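The Grippers That Eat Foam

At Bendgate the day starts with a hex key and a bag of foam pads. Not glamorous. Souad Abdel Hamid gets in before 7 a.m., coffee, lights, then straight to the rack where the hand-held grippers hang.

The shop keeps a pool of them. Same fingers as the Welard arms down the hall, only with a handle where the wrist would be, so a person can do a job by hand and the arm can learn from it later. They take a beating. "People think it's the electronics that go," she says. "It's foam. It's always foam."

This month it is cups. Clear plastic, thin, the worst thing in the building to hold. Squeeze a little too much and the wall buckles. Too little and it's on the floor.

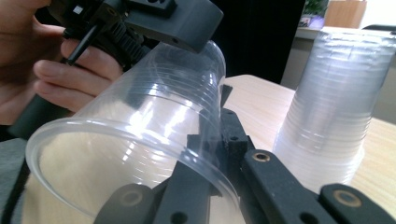

Two grippers, one cup. The black foam pad does the touching.

Every gripper gets checked after 200 picks, or when whoever is holding it starts to complain, whichever comes first. Usually the complaining. Zhenhua Lü wrote the routine on a card taped inside the cabinet door, and it has been crossed out and rewritten so often that there's now a second card on top of it.

Pads first. Press with a thumb, let go. If the dent stays, new pad. Old glue off with a plastic scraper, never a blade - a blade nicks the finger and the next pad won't sit flat. Then 15 minutes under a clamp. Xuelian Tang used to give it five and had pads sliding off by lunch, she admits it freely.

Then the linkage. Open, close, open, close, listening. A dry joint clicks. One drop of oil and wipe the rest, because oil on foam means starting over. Then the rack, brushed out with an old toothbrush. Dust from the cardboard gets in the teeth and the fingers stop closing evenly.

Last thing is a cup. Always a real cup, on it's side, held by the wall and turned over slowly. Lü wants to see the rim stay round. 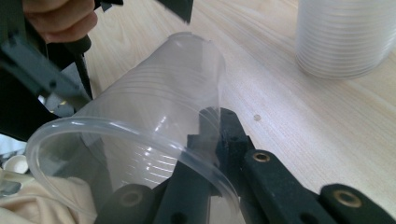

What Breaks Anyway

Screws. The log for November has 84 entries and a good chunk of them say "loose screw" and nothing else. Tindall, who supply the links, suggested thread lock. Abdel Hamid tried it, then couldnt get the fingers off for a pad swap. Now she marks the heads with paint pen and looks for lines that have moved.

Unit 133 is the problem child. Closes a hair left of center, has done so from day one. Lü has had it apart more times than he'll say and wants it scrapped. Tang likes it and keeps taking it off the rack.

New pads from Grenix are on order, a softer grade. Until they come it's the old stock, cut by hand with scissors at the end of the bench.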